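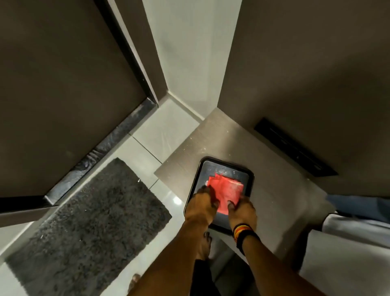 The red cloth in its tray, by the brown door.

I'd been renting the back room from Lai-ching Cheng since September, and in all that time I had never once seen the red cloth leave the hall. It lived in a black tray on the ledge, a yard or so from the door, and every evening she pressed it flat with both hands like she was settling a cat.

"Is it for shoes?" I asked her, the first week.

"No," she said, and went to put the rice on.

So of course I thought about it constantly! I'm like that. I rang Hinata, who knows a bit about everything, and Hinata said it was probably for keys, or luck, or the drip from an umbrella, and could I please ring back after nine when her programme had finished.

Then Lai-ching went to her sister's in Flostberg for a fortnight and left me a list on the fridge. Water the fern. Post to go in the blue bowl. Floor tiles to be mopped with the Buvley stuff, two capfuls, and mind the black step because it shows every mark. And right at the bottom, underlined: smooth the cloth at night.

I did it, too. The first night I felt a complete fool, crouched there in my socks with the telly going in the other room. By the fourth I'd started saying goodnight to it (don't tell Hinata). There was a lump under one corner and I was very good and left it alone until the Thursday-ish feeling of a long week got the better of me, and I lifted the edge with one finger.

It was a bus ticket. Flostberg to Hurkero, single, 90 in the old money, and the name Þorgeirsson written on the back in pencil, gone almost silver.

I put it back exactly as it was. Well, nearly exactly. I was there ages, nudging it, smoothing the red over the top, lifting it again to check.

She came home late with her coat buttoned wrong and a bag of plums. She looked at the tray before she looked at me.

"You moved it," she said.

"A bit," I said.

She handed me the plums to hold and knelt down on the tiles. "He was meant to come back for it," she said. "Put the kettle on, will you, and I'll tell you about him."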